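Small Traders list archive
Print this message | E-mail this message

Subject: Re: Working from the kitchen – when do you stop?
From: Keith Whiteley

> We are two people making birthday cakes-by-post boxes out of
> a ground floor flat in Dodby. No cake in them, just the tin, the dry
> mix, the candles and a card. It started as a favour for my sister
> and now the hall is full of cardboard and the landlord has begun
> to use the word "premises". Did anyone here move out into a unit
> too early, or too late? And what do you do about the website,
> ours falls over if three people look at it at once.

I can answer the first part with some authority, having done it both too early and too late, with the same business.

Deng and I began with the seed packets. You wrote a name and a message on our site, we printed it on a packet of wildflower seed and posted it to whoever you were fond of or had offended. The firm was called Plirel, which means nothing in any language we checked, and we ran it from the bedroom for 15 months. The printer lived on the chest of drawers. The packets dried on the bed, so we couldn't go to bed until the last post was done, and I will say it kept us punctual.

Then a garden centre ordered 4000 for a promotion and we lost our heads. We took a unit on the Sunadbridge estate in January, on the strength of one order, with a roller door we couldn't lift and a kettle that tripped the lights. The garden centre paid, very late, and didn't order again. By the spring we were back in the bedroom with a lot more shelving than we'd left with. 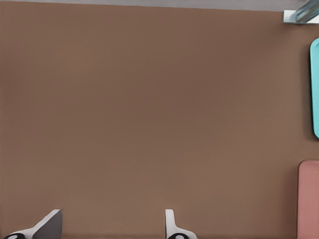
My advice on space is to work out how much flat surface you use in a day before you sign for anything. Ours came to one decent table. I don't mean a table with the post, the cat and a bowl of satsumas on it, I mean a big plain brown top with the whole middle left clear and any bits of metal kept out at the edges. If you can keep one of those for packing and nothing else, you can stay at home longer than you think. Once you start eating off it, look for a unit.

As for landlords, read the lease before he does. Ours had a clause about "trade or profession" and another about pianos. We wrote him a polite letter saying how many parcels went out and at what time the van came, and he wrote back asking if we could do him some packets for his daughter's wedding. I don't promise yours will be the same – some of them can't be charmed with poppies.

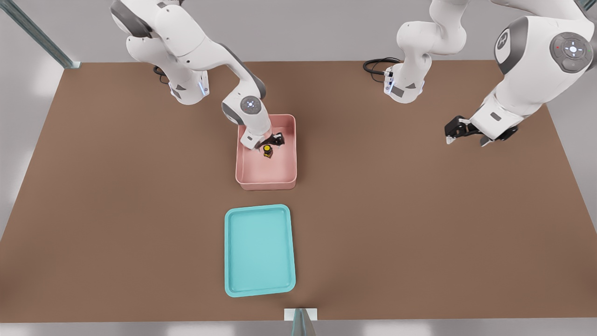

You'll also get people telling you to buy equipment. We had a salesman round who had plainly never packed anything in his life and wanted us to lease a folding machine. He talked about automation for an hour. Had I let him carry on we'd have ended up with a pair of white robot arms fixed along the back of the table, blue light glowing on the base, and the same number of orders as before. We bought a better tape gun. I still have it and I'm fonder of it than is healthy.

On the website, I'd pay someone. I know how that sounds on a list where we all pride ourselves on doing it with string. I built our first one myself over a fortnight and it was perfectly all right apart from the part where customers gave us money. It charged 2 people for each other's orders, and they've since become pen friends, but I can't claim that as a feature. What you want is something dull that takes the payment, keeps the message exactly as it was typed, and sends you one list each morning in the order you'll pack it.

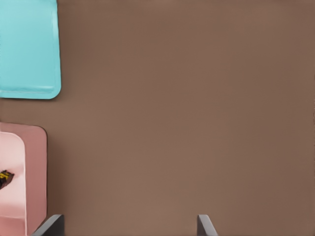
Check the message box with apostrophes, by the way. And with accents, and with somebody pasting in an entire poem. We had a limit of nearly nothing and no warning, so a good many grandmothers were wished a happy birthday from all at num.

We did move out again in the end, properly, into half of an old dairy at the Sunadbridge end of the bypass. Same rent as the first unit, no roller door. Deng does the printing there and I do the accounts at home, on the bed, out of habit. If you're ever passing that way bring one of your boxes and I'll swap you for some cornflowers.

What are you paying for the tins? We've been thinking of doing a tin.

Keith

Print this message | E-mail this message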